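**Helent workers accept new shift pay agreement**

Workers at the Helent plant of Vukska, a maker of pump fittings, have voted for a new agreement on shift pay. The union published the result in April, after seven weeks of talks with the management.

Of the 1,544 employees who had the right to vote, 1,135 returned a ballot. The agreement was supported by 667 of them, and 468 voted against. The union had expected a bigger majority, and its officers say the number of "no" votes shows that many people on the night shift are still not satisfied.

Under the new terms, the extra payment for night work goes up from 18% to 21% of the basic hourly rate. The payment for the late shift stays the same until the end of the year and will then be discussed again. Employees who change shift at less than 48 hours' notice will receive a fixed sum of $114 each time. Until now this sum was decided by the department heads, and it was not equal in all parts of the plant.

"We asked for one rule for everybody, and this we have received," said Manouchehr Parsa, who led the talks for the union. "The night rate is lower than we wanted. I told this to the members before the vote and I say it also now."

The company said in a short statement that the agreement gives it "a stable basis for planning" and that no jobs will be cut to pay for it. It did not say what the total cost will be.

The nine-drawer organizer has a black top and a yellow handle.
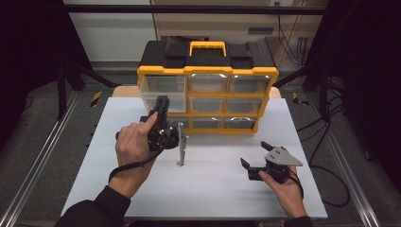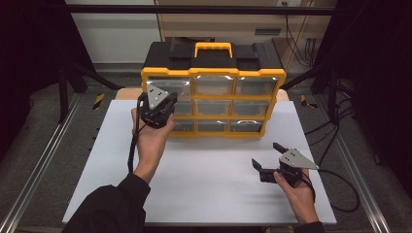 The agreement is valid for 18 months. It does not cover the warehouse in Ollard, where separate talks are still open – the main question there is weekend work. Together the two sites have 3,113 employees, so a large part of the workforce is still waiting for a result.

At Shojaei, which supplies castings to the Helent plant, the union has asked for a similar rule on late shift changes. A first meeting with the management took place last month, and a second one is planned before the summer break.

The new rates at Helent will appear in the next monthly pay. Night payments for the weeks since the vote will be added in the month after.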